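Dumpling Night Is Back in Closimdale

Our spring dumpling night filled all 60 seats, and what a crowd it was! Chae-won Gil brought her grandmother's kimchi filling, the Bickerstaff cousins rolled wrappers until their arms gave out, and the Travberg table asked for thirds — twice.

We're doing it again in June, same hall, doors at 5. Tickets are $30 for a family and go on sale at the Sukik bakery counter. Kids under 2 get in free. If you have a filling recipe you'd like to share, drop it in the box by the register, and please write clearly (last time we argued over whether a word was "ginger" or "garlic" and used both, which was delicious).

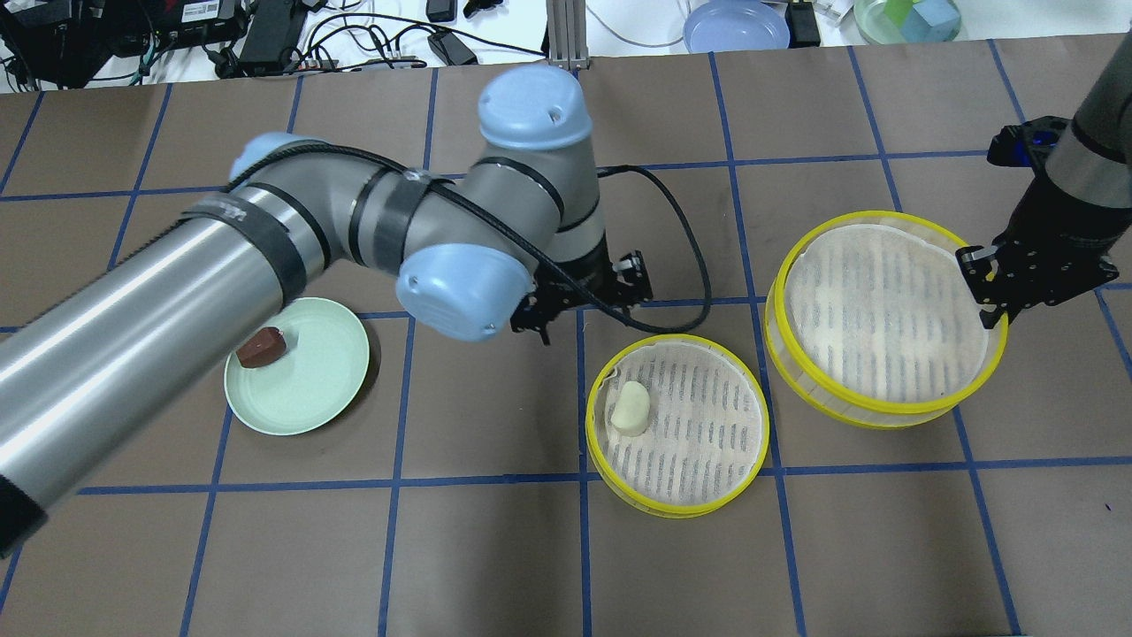 Folding is easier than you think, and Chae-won will run a beginners' lesson before dinner. Keep your wrappers under a damp towel and go light on the filling. For steaming, round baskets like the two with the yellow rims are great, and a plain plate beside them gives you somewhere to set the finished ones. Bring yours if you have them — put your name on the bottom!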